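Reading time: 6 min

Should the teaching lab buy a second pair of arms? Student project report, module group 6
Submitted 2023-10-21

1. What we were asked

The department wants to know whether the automation bench should be doubled before the next intake, and what it would cost. We were given a ceiling, three supplier names (Serik, Bestov and Llanos) and a fair amount of enthusiasm from people who will not be using the bench. We started out in favour. By June we were less sure, and this report explains why.

2. The quotes

All three firms were asked for the same thing: two six-axis arms, two parallel grippers, cabling, power supplies and a year of support. None of them quoted for that.

Serik left out the grippers and called them "application specific". Bestov included grippers but priced support by the call. Llanos sent a brochure, then a price, then a different price. Once we had put the missing parts back in, the gap between the cheapest and the dearest was much smaller than the front pages suggested. Serik's extras alone came to 2,746 pounds, and that was before delivery.

We don't think anyone was being dishonest. But a budget built on the headline figures would have been wrong for every supplier, and the department's draft budget was built on exactly those.

3. How much the present bench is used

The case for buying rests on a claim that the bench is "fully booked". We checked the booking sheet against the session log for 20 teaching days. On paper it was full. In the log, about 25 per cent of booked slots had no robot motion recorded in them. Some groups were writing code, some were waiting for a gripper to be set up, and some hadn't turned up. A second bench would give these groups more space to wait in.

Aníbal Huaranga, who supervised us, pointed out that the log misses manual jogging, so the true figure is lower. We accept that. It is still not zero, and the draft budget treats it as zero.

4. Costs that were not in anybody's plan

Gripper fingers wear and need replacing. Fixtures, trays and test pieces are cheap but somebody has to order them. The table surface has to be re-covered and re-marked, which took us most of an afternoon - and the positions then have to be taught again. There is also the matter of where the power supplies and cables go. A second bench needs its own sockets, and Burkside, the building the lab is in, has none spare on that wall. Estates would not give us a figure for new ones without a works request, so the line in our spreadsheet is blank. We would ask readers not to take a blank as nothing.

5. What we recommend

Hold the purchase for one term. Shorten the booking slots, release any that are not claimed, and buy a spare set of fingers now. If the log still shows the bench short of time, go back to Bestov first, and ask for support at a fixed yearly price in writing.

We are aware that this is a dull answer, and that money not spent this year may not be there next year. That was put to us more than once. It is an argument about how the department's accounts work, and we were asked about robots - so we have left it to those who sign the order.

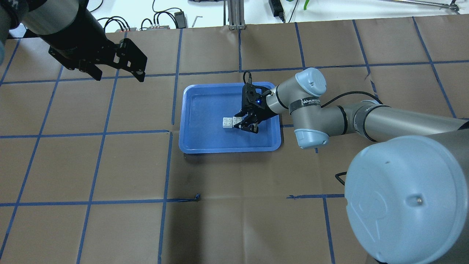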